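Questions about the tidying robots at Werkance
Last updated 3rd May

Who is this page for?
Everyone on the room turnaround crews at the Irkham and Jasstead buildings, including seasonal staff who start in December. If you work at the Siqueira office, only the sections on training and pay apply to you.

What will the robots do?
They pick up items left on the floor of furnished rental rooms and put them where the room sheet says they go. They do not clean bathrooms, make beds, or carry anything down stairs. Those jobs stay with the crew.

How are they being prepared?
Most of the practice happens in computer-simulated rooms. Each room has furniture and household items in it, and the layout changes from one run to the next. So far 1,171 practice rooms have been built, and the plan is to reach 2,000 before a robot works in an occupied building.
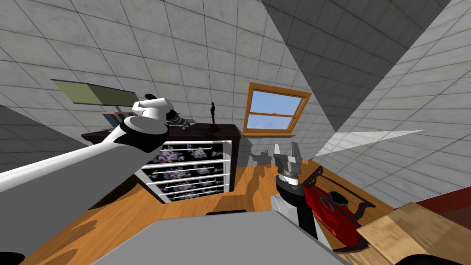 Crew members can suggest rooms. If there is a layout that always slows you down, write it up on the form in the break room and give it to your shift lead. Say which items were on the floor and what was in the way. You don't need to draw a plan.

Will anyone lose hours?
Contracted hours stay the same through the trial. Shifts may be arranged differently, with more time on inspection and less on pickup. Any change after the trial has to be posted 50 days ahead.

Does my job title change?
No. Two people per shift will be trained as room operators and will get the lead rate for the hours they spend in that role. You can apply whether or not you have worked with machines before.

What does a room operator do?
The operator starts the run, watches it from the doorway, and takes over when the arms stop or pick the wrong item. Afterward the operator checks the room against the sheet and signs it off.

Am I being timed?
The robot keeps a record of its own movements and stops. Supervisors cannot use that record to rate a crew member.

What if something gets broken?
Stop the run, leave the pieces where they are, and fill out a damage slip. Breakage during a run is charged to the project and does not go on your file.

Can I refuse to work with one?
During the trial, yes. Tell your shift lead before the schedule is posted and you will be put on a standard crew.

Who do I ask about something not covered here?
Ariel Lumanlan runs the trial and is at Irkham for the morning shift change. You can also leave a note in the project box by the time clock.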